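Handheld grippers: stay with the cube marker or go to the flat block on both sides?

Posted by Tsion Ambaye, 7/24/22
Tags: grippers, tracking, handheld, two-handed tasks

I have two handheld grippers for recording two-handed tasks at home. They came to me as separate units and don't match. The left one has a cube marker on top with patterns on its faces. The right one has a flat block with a single square pattern. Both have the same sort of fingers and I track both from one head camera.

I would like to have two the same before I record anything serious, and I can't decide which way to go. So far I have done 122 short recordings, mostly picking up, turning and putting down things around the house. In 94 of them both markers were tracked from start to finish. In nearly all of the others it was the right one that dropped out, usually when I rolled my wrist outwards.

Against that, the cube is heavier at the top and my left wrist gets tired first. I am right-handed, so that may not be the cube's fault.

The task I care about most is moving flat, upright things with both hands – frames, trays, books on end. One hand takes the lower left and the other comes in from the right.

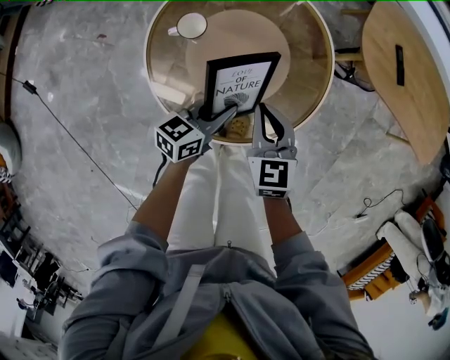

Cube marker on the left gripper, flat block on the right, with the picture frame on the glass-topped table.

The thick border on this frame gives the fingers something to hold. I have a thinner one that slips more, but that's a question for another day.

What I want to know is whether the cube is worth the extra weight on both sides, or whether the flat block can be made to work by tilting it. I can print new mounts. I'm using Distska for the tracking with the default settings, if that matters.

Ismail Hamdy

I have run both kinds, so here is what I found.

A flat marker is fine as long as it faces the camera. Once you roll your wrist past a certain point the pattern is seen at a steep angle, and the pose starts to flip between two answers before it goes altogether. You may have flips in your good recordings as well. Plot the rotation of the right gripper over time and look for sudden jumps. A recording can count as tracked all the way through and still be no use.

With a cube there is nearly always a second face in view, and two faces together give you a much steadier rotation. For upright objects held from both sides I would use cubes on both hands.

On the weight, check how yours is made before you blame the shape. My first cubes were printed solid. I reprinted them hollow with thin walls and the tired wrist went away. Keep the outside size exactly the same or you will have to change the settings to match. Print the patterns on matt paper, too. Glossy paper under a ceiling light will lose you a face now and then.

If you do want to try the flat block first, tilt it back towards your head by a small amount and record the same task 20 times each way. Swap hands halfway through. At the moment you are comparing left hand with cube against right hand without, and your stronger hand probably makes the bigger movements.

One more thing. Make sure every face on the second cube has a different pattern from the first. I copied mine without thinking and spent an evening wondering why my hands kept changing places.

Marisol Gallagher

Just get cubes. I had flat ones and they were a pain.

Ronaldo Brito

I'd go the other way, or at least not rule it out. I use flat blocks on both sides with a tilted mount and a wider lens on the head camera, and they hold up well for table work. The cube sticks out further and I kept knocking the two together when my hands came close, for instance when passing a cup across. If your objects are all as wide as a picture frame you may never notice this. For small things you will.

Ismail is right about swapping hands first. I'd also tape down any cable that hangs from a gripper. A loose one can swing across the other marker, and that shows up as a short dropout that looks just like a bad angle.

Comment from Tsion Ambaye

Thanks all. I plotted the rotation as Ismail suggested and there are jumps on the right side in several recordings I had down as good. I'm going to print a hollow cube for the right hand and keep the flat block in a drawer for the small objects. I hadn't thought about the patterns needing to be different – will check that before I print.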